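Two Grippers, One Bench: An Interview on Choosing a Hand for a Small Robot

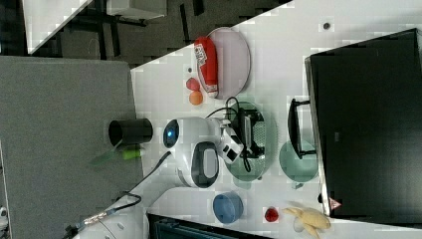

The test table with plates, bowl, can and toy fruit set out.

The engineer who ran the gripper comparison at Droltero asked to go without a name, partly because the work is still going on and partly because the results will annoy one supplier or the other. We spoke for most of a morning, with a break when a delivery came.

Droltero builds small service robots for canteens and care homes. The job is clearing and setting tables: plates, cups, bowls, fruit, the odd can. The arm was settled last year. The hand was not. In July the company bought a two-finger gripper from Grurero and a second one from Zinchenko, and the engineer was told to pick.

"I thought it would take a couple of weeks," the engineer said. "You read the data sheets, you bolt each one on, you try it, you write it up. The bolting on took longer than that."

The trouble was the wrist. The Grurero unit fits the arm's own flange. The Zinchenko unit needs an adapter ring, and the first ring put the fingertips far enough forward that the arm's reach limits no longer made sense. The software would stop the arm short of the near edge of the table and let it go too far on the other side. A second ring, cut thinner, fixed most of it.

"And the cables. I would put cables at the top of the list if I wrote a buying guide. The motor is fine, the fingers are fine, and then you have a bundle coming off the hand and it has to go somewhere. When the wrist turns, the bundle turns. If it's too short it pulls, and if it's too long it lies on the plate you're trying to pick up."

I asked whether that had spoiled any runs. It had. The engineer threw out the whole first set from the Zinchenko gripper after finding that a cable had been dragging objects before the fingers got to them. Those runs were repeated with the slack taken up and tied back along the arm.

The objects are ordinary. There are plates, a bowl, a cup, a red can, two small balls, a toy banana and a toy strawberry. I wondered why toy fruit.

"Real bananas change. You start a comparison with a yellow banana and by the end you're gripping something else. The toy one is the same in week six as in week one. It's slicker than a real one, so I don't claim the numbers carry over. But both grippers get the same banana, and that's what I need."

The balls are there to catch bad closing. If one finger arrives before the other, a ball rolls. A can will often stay put and let you think all is well.

"The Grurero fingers close evenly. I have no complaint about it. The Zinchenko closes unevenly in the first part of the stroke and then evens out, so on a can you don't see it and on a ball you do. I wrote to them. They sent a setting to change and it got better, though it's still there."

Plates are where the two swap places. A plate lying flat on a table gives a gripper very little to get hold of. The Grurero fingertips are thick and rounded, and they tend to push the plate along. The Zinchenko tips are thinner and can be driven in under the rim if the height is right.

"If the height is right," the engineer repeated. "You have to know where the table is to within a very small amount. On a good day we do. Then somebody leans on the table."

Some of the plates are see-through, and these gave the most trouble of all. The fault there is on the camera side. The depth reading goes straight through a clear plate or comes back with holes in it, and the arm is then told to reach for a surface that is in the wrong place. Both grippers failed at this in the same way, and for a while the engineer was logging these as gripper failures.

"That was my mistake. I had one column for 'failed' and it should have been two. Did the hand fail, or was the hand sent to the wrong place? Once I split it, the gap between the two units got a good deal smaller."

The split meant going back over the recordings. There were 1450 attempts on file at that point, and the engineer went through nearly all of them by hand. The ones left out had no usable video.

Did anyone suggest taking the clear plates out of the test?

"It came up. I said no. Canteens have clear plates. If we take them out we get a nicer report and then we put a robot in a canteen."

We moved on to controllers. For the first part of the work both grippers ran from the controller box that came with the arm. It sends a close command and waits for the gripper to say it has closed. That is simple, but it tells you nothing on the way. The engineer later moved both units over to a Bineck board, which reads motor current during the close and can stop partway.

"I would do that first if I did it again. With the old box, you find out that you crushed a paper cup after you crushed it. With current you can see contact starting. It's a noisy signal — you need to filter it, and the filter adds delay — but it's something to go on."

The Bineck board suited the Grurero gripper better. Its gearing is lighter, so the current rises clearly when the fingers meet an object. In the Zinchenko the gearbox friction hides a soft contact almost completely. For a rigid bowl this hardly matters. For a soft cup it matters a lot.

I asked about wear. The engineer pulled open a drawer and took out three used fingertip pads, two of them from the Grurero. They had gone shiny at the center, and one had a split along the edge.

"They wear faster than I'd like. You can buy more, and it takes a minute to change them. The Zinchenko pads are glued. When one goes you are scraping off glue with a blade and waiting for the new one to set. In a lab that's fine. In a care home kitchen, who does that?"

So which is it going to be? The engineer would only go so far. As things stand, the draft report recommends the Grurero gripper with a changed fingertip, thinner at the end so that it can get under a rim. A first version of that tip has been printed. It bends too much. A stiffer one is on order from an outside shop.

"If the thin tip works, I'm happy. If it doesn't, we have a gripper that is good at everything on the table except plates, and plates are most of the work."

The next round will keep the same objects and the same order of attempts, with one change. Until now the object positions have been set by eye. The engineer wants them set from a printed sheet laid on the table and taken away before each run, so that both hands meet the plate in the same spot.

Asked what a smaller company should do if it has no time for a test like this, the engineer took a while to answer.

"Borrow before you buy. Most suppliers will lend you one if you ask twice. Put it on your own arm, with your own cables, and pick up the worst thing you have. For us that was a clear plate. Start with it on the first morning and leave the can for later."

The draft report goes to the rest of the Droltero team on 18th January. The stiffer tip is due before then, and the engineer has left a blank page for it.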